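Category: Weather and Preparedness
Last updated: 27 March 2023

Notes on the February Ice Storm and the Record It Left Behind

Residents of the Rellotden district will recall that the first advisory for the February storm was issued on a Thursday afternoon, and that it called for light snow with little or no ice. By the following evening the advisory had been replaced by a full ice storm warning. This post sets out what my own station recorded during that period and offers several remarks on how warnings are read by the households that receive them.

My station stands at the north end of a sloping garden, 128 feet above the harbor at Hastamholm. It has been in operation for nine winters. Temperature, pressure, wind and precipitation are logged at regular intervals, and the readings are compared each month with those of a second observer on the Dağdelen road, whose instruments are lower and more sheltered.

At the onset of the storm the air temperature at my station was one degree above freezing. Rain began shortly after dark and continued without a break for seven hours. The temperature fell below freezing during the second hour and remained there until the next afternoon. Ice formed first on the fence wire and the upper branches of the birches, then on the road surface. The station on the Dağdelen road reported plain rain for most of the same period, although the two sites are separated by a short drive.
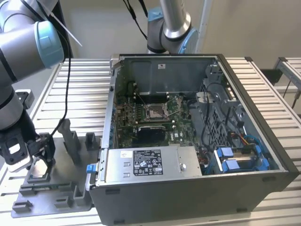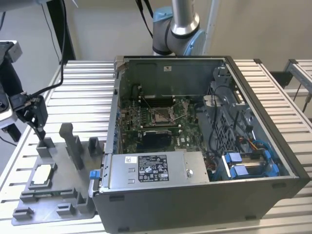 Hastamholm, February

The difference between the two stations deserves attention. The public forecast treated the district as a single zone, and for most winter weather that is a reasonable practice. Freezing rain is less forgiving. A rise of 200 feet between the shore and the upper streets was enough to separate wet pavement from a glazed one, and residents who looked out at the harbor for guidance were poorly served by what they saw.

Power was lost in the upper streets shortly before midnight. Over 1,000 households were without service by morning, according to the notice posted at the district office. The Flelex shuttle, on which many older residents depend, suspended its hill route for two days.

I would respectfully suggest that future advisories for Rellotden include a line on elevation. Even a simple statement that ice is more likely above 100 feet would have helped. I have written to the district office to this effect and have enclosed my readings.

The monthly table for February, including the hourly temperatures from both stations, will be posted separately once the Dağdelen rainfall totals have been checked.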